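Inicio | Proyectos | Datos | Descargas | Contacto

# Lollow: recoger la mesa de la cocina

Fichas sobre el orden de mesas domésticas después de merendar. Versión del 1 de febrero de 2022, con 444 fichas.

## Contenido

- `fichas/`: una por mesa, con la lista de objetos y su destino (basura, fregadero, armario).
- `notas.md`: dudas de clasificación. Las mallas de fruta y las fundas de espuma van como "envase"; los vasos, aunque estén volcados, como "vajilla".

Los envoltorios arrugados llevan una sola etiqueta. El mantel no se anota. Lo que queda en la encimera tampoco.

## Mantenimiento

Yu-ting Kwok y Ayman Samir. Próxima revisión: mayo.

Contacto: Trokmont, sección Datos | Volver arriba

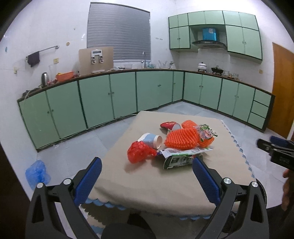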